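# Chapter 9: When the Grip Goes Wrong 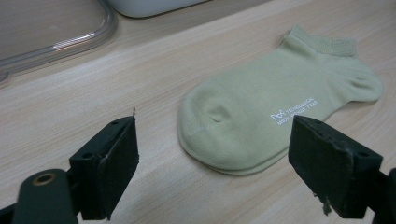
*Figure 9.1. An ankle sock between the two fingers, not yet gripped. Note the scuffing on the right-hand pad.*

I once lost a whole afternoon in May to a sock! We were running a folding job at Dereo, 500 picks in a row, and by pick 10 the gripper was closing on nothing and cheerfully reporting a full load. I blamed the software (I always do) and spent 2 hours reading logs before I bothered to look at the pads.

One had worn smooth. It slid over the knit, the motor pushed harder to make up for it, and the force reading looked just like a good hold. With a sock, fine, you laugh and pick it up off the floor. Put my finger in there and it's another story.

So this chapter is about worn pads and false readings, and how the two feed each other. We'll start with the Skellent check, which you can do by hand with the power off, and then work through the Prarnulik fault in section 9.2.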